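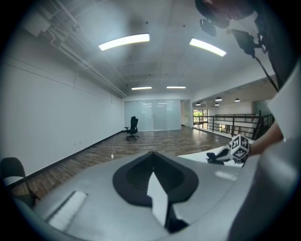
Arkport hand-held grippers: setup and upkeep FAQ

Last revised 29/07/2019

Does the marker cube need recalibrating every session?
The vendor says yes. I doubt it. We compared 12 sessions in May and saw no drift unless the cube had been knocked or taken off. Check that it sits tight on its mount, wipe the faces with a dry cloth and get on with your work.

Is the Bratumard finger grease worth buying?
I haven't seen a reason to. The fingers ran 500 cycles without it and closed just as far as before. Grease also picks up dust.

How often should fingers be replaced?
The manual says every 148 hours, a suspiciously exact number. Look at the tips instead. Swap them when an edge is chipped or the two no longer meet.

Can I do the tracking check alone?
You can, but it's slow. Hold one gripper low and bring the other out in front of you, cube faces clear of your sleeve, then turn it a little at a time. Log any angle where tracking drops.

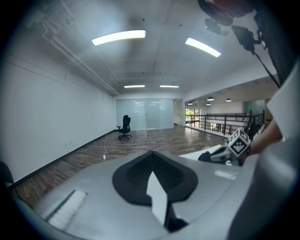

Katsuhiko Hattori writes that he gets dropouts whenever the ceiling lights are at full brightness, and wants to know if the Vanhove matte cube would cure it.

Maybe. Glare is a fair suspect, but so is a worn cable – and a cable is cheaper. Dim the lights first and repeat the check. If the dropouts stay, swap the cable before ordering anything.

Who do I ask about spares?
Marama Faulkner. Allow 7 days.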